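Open day planning, third meeting
February, 4:15 p.m., upstairs at Stuller

Present: most of demo team, two from Papadopoulos (left early), Voneo on the phone for item 2 only.

1. Last minutes
Fine. One fix -- the afternoon slot is 3 p.m., not 2. Web page still wrong.

2. The guest room demo
Stays as agreed. Arm works at the round table with the phone on it, visitors watch from the doorway, six at a time. Talk first, then the run, then questions in the hall. Voneo asked for a longer run. Agreed no, the talk already eats half the slot.

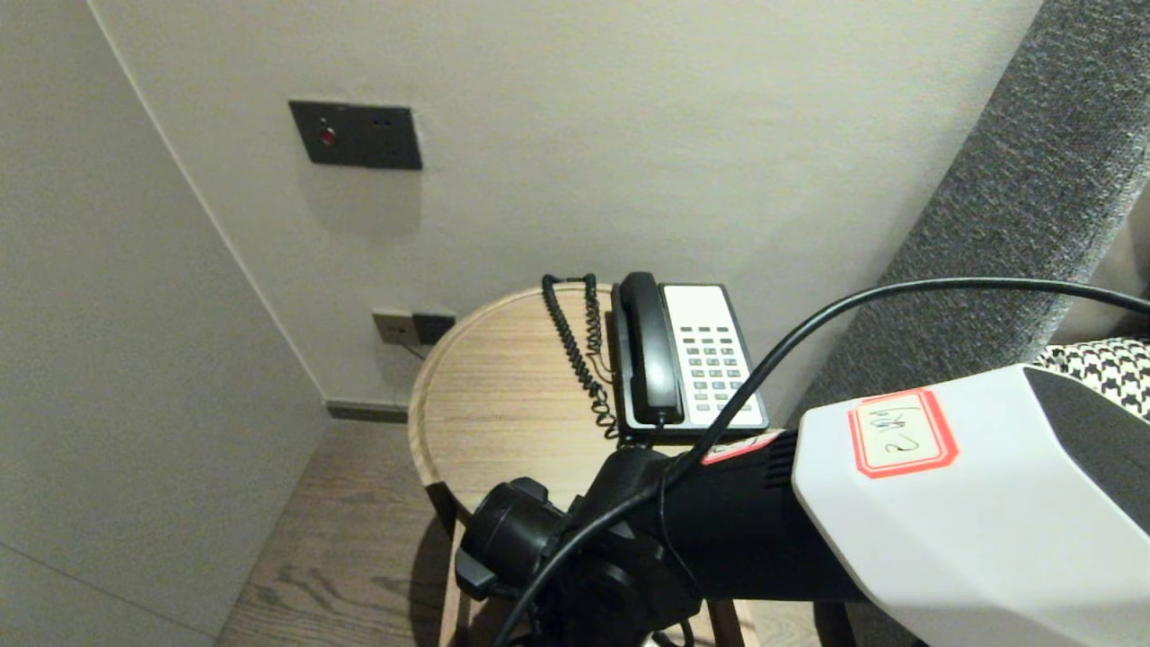
Spyros Stojanović

Went over the table again. Phone stays toward the back, front of the tabletop kept clear for the arm to come in over. Somebody from Papadopoulos asked if we could swap in a cordless phone. Long discussion. Decision: keep the corded one, people like it and half the talk is about cords anyway. Handset cord is the hard part and we should say so out loud to visitors.

Arm speed: slow setting all day. No exceptions for press.

Who talks: Pendex will send one person for the morning, we cover the afternoon. Pendex wants to see the script beforehand. I said end of the month, will try.

3. Visitor numbers
110 signed up so far. Cap is 200 and we are not raising it, the stairs can't take it. School group wants to come all at once. Told them they have to split like everyone else. Waiting to hear.

Sign-in desk goes outside room 111, coats inside. Need a second table for badges -- the folding one has a bad leg, don't use it.

4. Dry run
We do one full dry run with people standing in the doorway, not just the team. Things to check:
Can the back row hear the talk over the fan in the hall
Can anyone taller in front be asked to kneel, or do we need tape on the floor
How long a reset takes if the arm stops halfway
Who is on the stop button (has to be one named person per slot, we keep saying this)

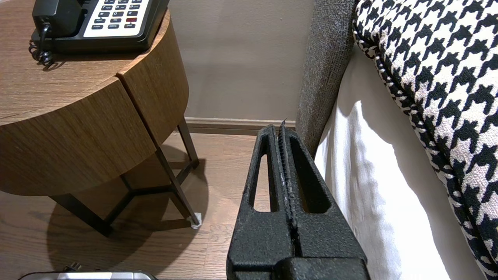

and if reset goes over four minutes we skip the second run for that group and go straight to questions. Whoever is talking makes the call, no looking around for me.

Also someone please write the reset steps on one sheet of paper. The version in the folder is from the old setup and has the wrong order.

5. Photos and filming
Visitors can take pictures, no flash. Voneo wants to film one slot, they get the last one. Consent forms at the desk. Not our forms, theirs, and they need to bring them.

6. Other
Parking: Papadopoulos is letting us use the back lot, cones by 8 a.m. Coffee not sorted. Budget for coffee also not sorted.
Signs to the elevator, last year poeple ended up in the loading bay.

Next meeting same room, a week before the dry run. Closed 5:20.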